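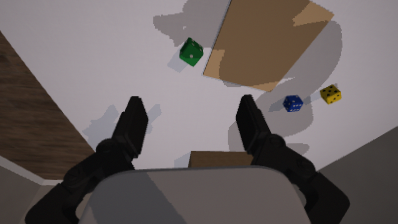 Figure 3. Wrist camera view from the simulated dice task, with the gripper open. The perception module receives this view and no other.

4.2 Perception under cast shadows

The planner described in Section 3 needs two things from perception: a pose for each die and a mask of the surface where the fingers may safely come down. Both are computed from the wrist camera alone. We made this choice to keep the interface between Stalier, our control stack, and the simulator as small as possible. It also means that the gripper is always part of the input, and that its fingers and body hide some of the table near the bottom of every image.

The first version of the module used a color threshold followed by a cube fit. Color was enough to tell the dice apart, as the three in Figure 3 are green, blue and yellow. It was much less reliable for finding their outlines. The side of a die that faces away from the light can be several shades darker than the lit side, and the threshold often kept only the brighter part. The cube fit then returned a pose that was shifted toward the light. On the Stadum validation set this shift was the largest single source of failed grasps.

We replaced the threshold with a small segmentation network trained on 747 rendered scenes. Each scene was rendered 2 times, once with shadows and once without, and the network was penalized when its two masks differed. The object masks from the simulator served as ground truth. We did not use the pips as features, as they are often too faint on the darker faces to be located with any confidence. Die orientation is therefore only recovered up to the symmetry of a cube, and this is sufficient for a parallel grasp.

The brown items are handled by a separate class, which we call clutter. The planner never grasps clutter and only needs to know where it is. The flat board in Figure 3 is a difficult case for this class. It is mostly in shade, with lighter patches at some of its corners, and early checkpoints labeled those patches as separate objects. The paired training removed most of these splits. Where they remained, we merged neighboring clutter regions whenever the depth difference across the boundary was below a fixed threshold.

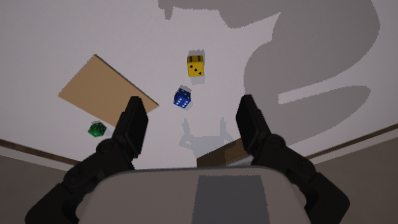 The surface mask is computed after the object masks and is deliberately cautious. Any pixel that is not confidently table is treated as blocked. This works well in even light but can close off a large part of the workspace when a shadow is wide and dark. The big curving shadow at the upper right of the second view is of this kind, and with the original mask the planner would not route a finger through it, even though a shadow offers no resistance. We added a depth check that returns a pixel to the free set if it lies on the fitted table plane. The check is skipped close to the gripper body, where the second brown object is only partly in view and the plane fit is poor.

The full module runs in 65 ms per image on the workstation used for all experiments. We process a new image each time the arm pauses at a waypoint and do not track the dice between waypoints. Object masks from an earlier waypoint are discarded, but clutter regions are kept in the map until a later view shows the same area as free. Without this rule the planner would sometimes forget an item as soon as the gripper covered it.

We compared the module with the Timmermans baseline and with our earlier threshold version over 300 trials each, using the Hallmont scene generator with the same random seeds. All three were given the same planner and the same grasp controller. Results by lighting condition are given in Section 5.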